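Zadel two-finger gripper: a long look at a short pair of fingers
Posted by Marloes Michiels, August 11, 2018

Our bench already had a perfectly good gripper on it, the Vasiliauskas, which has picked things up and put them down for two years with the enthusiasm of a tax inspector. Then Prololum started selling the Zadel for 748 euros, a good deal less than the Vasiliauskas cost us, and my colleagues at Astport began leaving the product page open on my screen. So I bought one, and I've now spent four weeks with it.

The test was a kitchen job, as most of ours are. Toaster oven, wire rack, two slices of white bread, a wooden board to put them on. Bread is a nasty thing to ask of a gripper. It weighs nothing, it squashes, and it keeps a record of every mistake you make. The oven door is the opposite sort of problem, with a long metal handle that wants a firm hold and a steady pull.

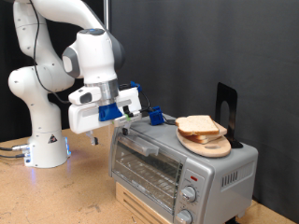 Fitting took most of an afternoon. The bolt pattern matched our flange, which I had been told not to expect, but the cable left the housing on the side I least wanted it and had to be looped up the arm with more slack than I like. If you swing your wrist joint through its full range, do it slowly the first time and keep a hand near the stop button. I did it quickly the first time.

The instructions run to 4 pages, one of them a list of countries in which you may not plug it in. I got further with the setup program, which found the gripper at once and then asked me three times whether I was sure.

On to the bread. I ran 133 pick-and-place attempts with each gripper, same arm, same board, fresh loaf whenever the old one got too sorry for itself. The Zadel managed almost 80 per cent without leaving a dent I could see from my chair. The Vasiliauskas did a bit worse on dents and a bit better on dropping things, and you may decide for yourself which you mind more. Neither of them can stack two slices squarely. I've stopped taking it personally.

Where the Zadel pulls ahead is the force setting. You can turn it down a very long way and it stays there, whereas the old one drifts upwards over a morning until it is making toast by pressure. Where it falls behind is noise. It whines on closing, a thin sort of whine that goes through a shut door, and the people in the next room have asked what we are doing to it.

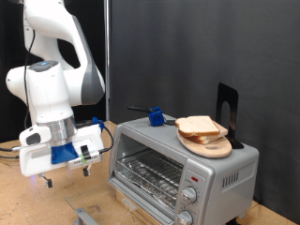

Cameras and mounts

The Zadel comes without a camera and without anywhere sensible to put one. We printed our own mount in blue, blue being what was on the spool, and the third version fits. The first put the camera so close to the housing that it saw mainly housing. The second snapped.

With a small camera on the gripper you get a close view of whatever you are reaching for, and a very close view of your own standards of cleaning. Ours sees every stray fibre and crumb-sized speck on the bench, and our detection software took a keen interest in several of them before I raised the size limit.

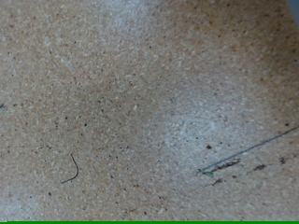 I'd also tell anyone copying us to sort out the lighting before touching the software. Chipboard under a lamp goes pale in patches, and the camera's automatic exposure chases those patches about like a cat. Fixing the exposure by hand did more for us than a week of fiddling with thresholds.

The oven door I've left till last because there's less to say. Both grippers open it. The Zadel's shorter fingers need a straighter approach and will slide along the handle if you come in at an angle, so plan the path with a bit of care. Longer fingers are sold separately, at a price that made me go and make tea.

I'm keeping it. The Vasiliauskas has gone back in its box for jobs involving tins.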